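Brencombe air day: which end of the field for the fast jet displays?

Asked by Liis Juška

My dad and I are going to the Brencombe air day in April. I've got two ordinary tickets and the website says there are two public areas, Foltby side and Irken side, 5 miles apart by road. Which is better for the fast jets? He can't walk far. Also, is a 200 mm lens long enough?

3 answers

Ojārs Kütt
Foltby side. The display line runs along the main runway and you have the sun behind you until 2 pm or so. Blue badge parking is next to the fence, but you have to book it. Irken is closer to the take-off point — very loud, and you look into the light all morning. 200 mm will do for formations. For a single jet you will be cropping a lot.
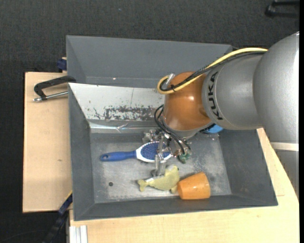 KUKA robot arm over a grey bin.

Kadri Ots
Agree with Foltby. Take ear defenders and folding chairs. The 171 bus stops at the Foltby gate if parking is full, and it's flat from there.

Laine Dambrauskienė
we went irken side and liked it, you see them taxi past. didn't stay for the last display so can't say about that one. food queue was awful

Comment from Liis Juška
Thanks all. Booked the parking at Foltby. Does anyone know if the gates still open at 8?

Comment from Ojārs Kütt
Half past seven for badge holders, 8 for everyone else.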